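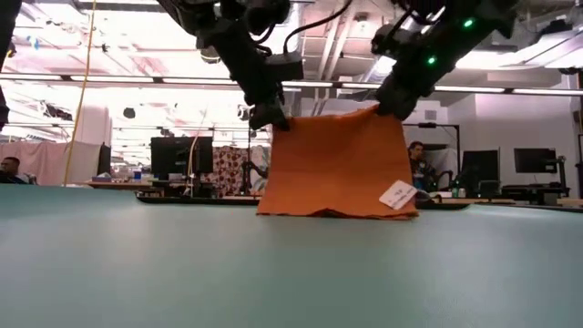 Two arms and one orange cloth at the Plellari open day, 26/06/2024.

I went to the open day at Plellari with the wrong expectation. I have worked eight years in a hotel laundry, and I wanted to see speed. Instead I stood for almost 30 minutes before two robot arms and a cloth that any child can handle, and I have come home with a better opinion of my own hands.

Lovisa Moen, who guided our group, did not try to sell us anything. She told us that cloth is hard for a machine, as it has a new shape each time you touch it. A box stays a box. 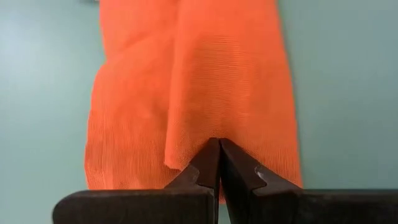
This I understood at once. When I pull a towel from a pile, I feel for the corner before I see it, and I have never had to explain to anybody how I do it. A man in our group, King-fai Mok, asked when such arms will replace people like me. Lovisa answered that she could not give a year, and I respected her for it.

My manager, Kerstin Haugland, saw a film from a trade fair in January and spoke of machines for four weeks. I think she should visit a room like this one.

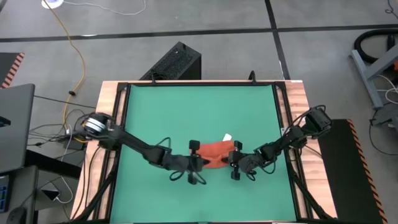
It is my opinion that open days should show more of the slow work. A polished film makes workers afraid and makes managers impatient. I would gladly go again next year, and I would bring a fitted sheet.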